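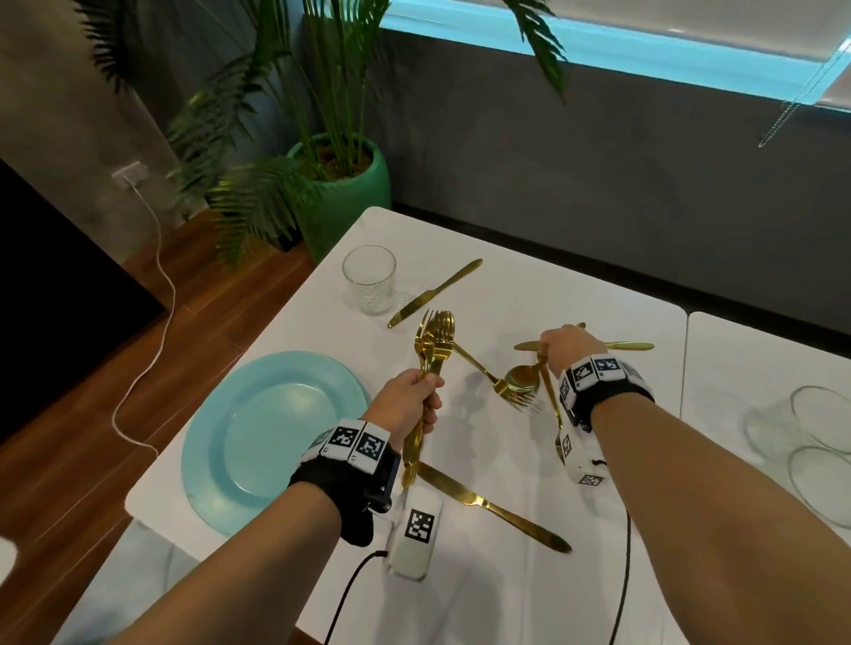 Setting the Table, One Fork at a Time

September 2025

The Vaughan lab at Killavmont has started teaching its robots to handle cutlery, and it's a joy to watch! Demonstrators strap black bands with printed marker tags onto both wrists, pick up the gold forks, knives and spoons, and get to work by hand. The tags let the software follow each wrist as it moves over the table.

Oi-ling Kuo and Mitiku Kumsa have recorded 489 demonstrations so far, most of them under 40 seconds long. "A fistful of forks is a wonderful problem," says Kuo. "You hold the whole bunch and still have to place one spoon with the other hand."

The recordings will go to Skesero, the lab's two-armed robot, which gets its first try at a full place setting in November. Glasses come after that — Kumsa can't wait.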